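Rotholm School of Hospitality
Table Service and Care of Tableware
Handout 6: Plates, bowls and table linen 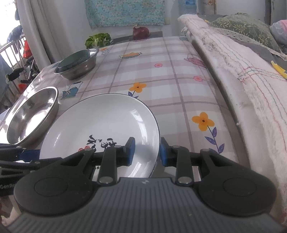 Students should read this handout before the practical session and bring it with them. It replaces the sheet issued in March.

Handling plates
Plates are held by the rim, with the fingers kept clear of the eating surface. Glazed ceramic marks easily and shows fingerprints under bright light. A printed plate is set with its lettering upright to the guest – this applies equally to Chinese characters, and students who are unsure should ask before laying the table.

Checking the glaze
Tilt each plate towards the light and look along the surface. Chips are most often found at the rim, where a coloured band can hide them. Chipped pieces go in the Millimska crate and are entered in the breakages book. The store held 1,619 pieces at the last stocktake.

Stainless steel bowls
Bowls are dried with a clean cloth immediately after washing. Smaller containers may be nested inside larger bowls during preparation, but not for storage overnight.

Tablecloths
A checked cloth is useful for practice, as its lines help in placing each setting squarely. Where a cloth also carries printed motifs, such as teapots or kettles, follow the lines of the check and disregard the motifs.

Assessment
Each student will lay and clear one table in 20 minutes. The exercise is marked out of 18.

November 2020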